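Open day at Allthorpe – wire, curtains and a very good scone

I'd been meaning to get to the Allthorpe open day for years, and this September I finally took a Tuesday off and went. Parking is 10 dollars in the paddock out the back (coins only, so bring some). The old Christodoulou building is a rabbit warren of small workshops, and I managed to see most of them before my feet gave out.

First stop for me was Henda, the little workroom on the ground floor where they handle fine wire and the like. I'm a jewellery person in my spare time, so I could have stayed there all morning. What grabbed me first was the colour of the place, a big spread of soft teal going from minty to nearly aqua.
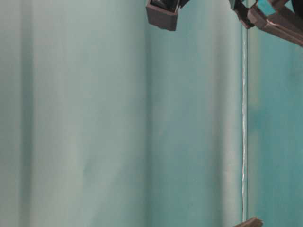 Do you have to book to see the workrooms?
Only for the upstairs ones. Ground floor rooms are walk-in until three o'clock, and you can wander back through as often as you like.

Brynhildur Bjarnason was showing people through, and she was lovely about my endless questions. I wanted to know how she picks a background colour for close work. She told me she'd tried white and found it tiring, then grey, which she thought was gloomy, and her favourite by a mile is a bluish green. My own bench at home faces a cream wall with a calendar on it, so I went away with ideas. 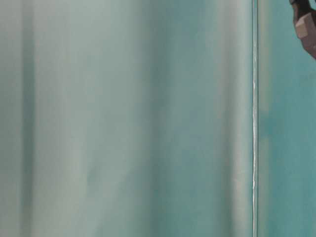 She also put me on to Dilia, a fabric seller two doors along, for anything by the metre. Their remnant bin was 17 dollars for whatever you could fit in a bag – I fit in quite a lot! There was a roll of green at the back that I dithered over and left behind, and I've regretted it ever since.

Back at Henda after morning tea (date scone, plenty of butter) there was a bit more of a crowd, and the talk had moved on to wire. Thin stuff is a pain to keep straight, as anyone who's made an ear hook will tell you.
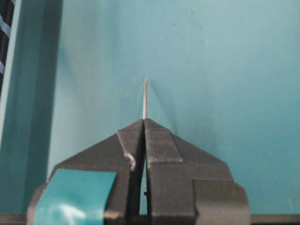 A short length of fine wire, held upright at Henda.

Kolbrún Zoëga had a table upstairs in room 237, with a talk on setting up a workspace at home, and I nearly missed it by going up the wrong staircase. She's big on using cloth behind your work, and keen on letting it hang.
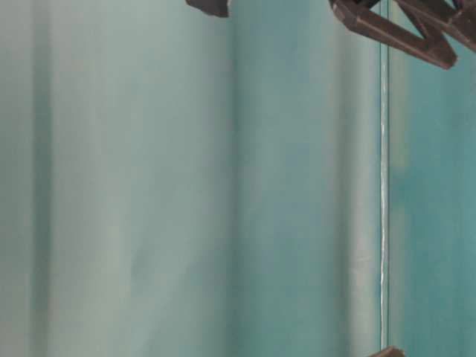
I've been trying to sort out my own corner of the spare room since I got home. The paint can wait, but a curtain I can manage on a weekend. I'd like it in gentle, rounded folds like the teal fabric at Henda, with no pattern and no printing on it, and the way the colour deepens from a greyish seafoam into a proper blue-green is just what I'm after. My first go, with an old bedsheet and 99 cents' worth of hooks, fell down overnight. I'm heading back to Dilia to see if that green roll is still there.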